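Misness Arrival Box – kitchen and table set for your first weeks abroad

Your own things are still at sea, the apartment is unfurnished, and you'd like to eat dinner off something other than a paper towel. We love this box! It holds the basics for 2 people: plates, bowls, mugs, flatware, a saucepan, a frying pan, a cutting board and one good knife (plus a can opener, which everyone forgets to pack).

Order it before you fly and we'll have it at your new address on the day you get your keys. Zulmira Barros in our Skunside office sets up the delivery time, and she's wonderful with tricky buildings and late flights.

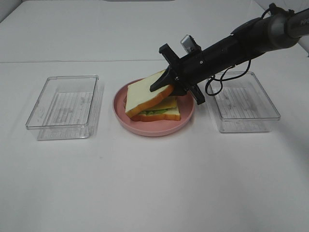
You can rent or buy. Most families rent until their shipment clears customs, then send everything back in the same crate – no need to scrub the pans to a shine, a normal wash is fine. If you get attached to it, keep it and we'll take the rent you've paid off the price.

Rent: $49 a month
Buy: $105
Deposit on rentals: $100, returned after pickup

Delivery is included in Skunside and Cimham. Moving somewhere else? Write to Nisha Rana and she'll check the route for you.

Goes well with: Oksanen bedding roll, twin or queen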